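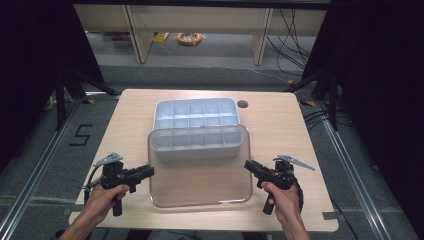 Hand-held grippers at one of the sorting tables, with the compartment trays between them.

Category: Working Here / Questions from the Floor

Teaching the machines to sort: your questions, answered at length

Since we started the gripper program at the Grollasgate building, people have been stopping me in the hallway, at the coffee machine and once in the parking lot in the rain, and I have enjoyed every one of those talks. But I can't remember what I told whom, and the night crew hardly ever catches me, so I've written it all down. If you've heard parts of this from me already, please bear with me.

Hưng Khương, Kitting and Small Parts
Last updated April 13, 2022

What is the program, in plain terms?

We sort small parts into trays for the Altmont and Langlois orders, and we have always done it by hand. Over the next while, part of that sorting will move to a pair of robot arms supplied by Cernedex. The arms have to learn the work from somewhere, and they are learning it from us. A person sits down at the table with a gripper in each hand and does the job using those in place of fingers. The movements are recorded and used to train the arms.

Am I going to lose my job?

I'm putting this one near the top because it's what most of you wanted to ask when you asked me something else. The company has put in writing that no one in Kitting will be let go on account of the arms through the end of the Langlois contract. There are 19 of us in the department and all of us are covered by that letter, including the people who came over from packing. You can ask me for a copy and I'll print you one.

What I can't do is promise you what happens after that contract, and I'd rather say so than have you find out I was guessing. I've asked for the next conversation about it to happen in October, with all of us in the room, and I've been told yes.

Who gets to do the recording shifts?

Anyone in Kitting who wants to. You don't need to be good with computers. The sign-up sheet is on the board by the lockers, and three people can be down for any one day. If you'd rather have nothing to do with it, that's fine too, and it won't be held against you. A couple of our longest-serving sorters have said no thank you and gone right on sorting, and I think as much of them as I ever did.

How long is a shift at the table?

Six sets, with a break after each one. Please take the breaks! I know some of you like to push through and be finished, but the handles ask something different of your wrists than loose parts do, and you'll feel it the next morning if you skip them (I did). Anyone with a history of wrist or thumb trouble should talk to me before signing up, and we'll sort something out together.

Is it hard to get used to?

It's a bit like eating with somebody else's knife and fork. You squeeze the trigger and the jaws close, and for the first set nearly everyone squeezes too much. Then it settles down. The trays with the little square compartments are fussier than the open ones, because you have to come in straight or you catch the dividers. Go slowly. The people at Cernedex have told us more than once that they'd rather have slow and natural than quick and jerky, so for once in your working life you're allowed to take your time.

What if I make a mistake while it's recording?

Pick the part up and carry on the way you would on any normal day. Fumbles are useful to the people doing the training, who want to see how a person recovers from one. If a tray goes over completely, say so out loud, set it right and start that set again. Nobody is going to bring it up at your review.

Does the recording pick up my face or my voice?

Your hands and forearms, the table and whatever is lying nearby. Sound is switched off. Recordings are filed under a station number and a date, with no names attached, and supervisors don't have access to them. I asked for that last part myself, and I asked again until it was written into the agreement. Please do take off any badge or bracelet that has your name on it before you begin.

Will the recordings be used to set quotas?

No. Your pace with grippers has very little to do with your pace by hand, and it would be a silly number to manage anybody by. If you ever hear a supervisor quote a table time at you, come and find me the same day.

Do we get paid extra?

Recording counts as skilled time, so you get the higher rate for the whole shift, setup and breaks included. It shows up as its own line on your pay slip. If it doesn't, tell payroll first and then me, so we both know.

What will my day look like once the arms are working?

Some of this we'll be finding out together. The plan is for the arms to take the long, repetitive runs, the ones that leave you seeing little squares when you close your eyes. People will keep the mixed orders, the inspection, the rework, and anything that arrives in the wrong bag, which as you know is plenty. There will also be a new tending role, looking after the arms and clearing their jams. Training for that takes 18 hours, on paid time, and Kitting people get first pick before it's posted outside the department.

Can I come and watch before I decide?

Of course, and bring a friend. Please stay outside the curtains while a set is running and step over the cables carefully. When the person at the table puts the grippers down, you're welcome to come in and try the weight of them yourself.

I have a question that isn't here.

Then I'd love to hear it. My desk is the one by the loading door, or leave a note in the tray if I'm out on the floor. Notes don't have to be signed.

We use cookies to remember your settings and to see which pages get read. By continuing to use this site you agree to our use of cookies. Accept / Manage settings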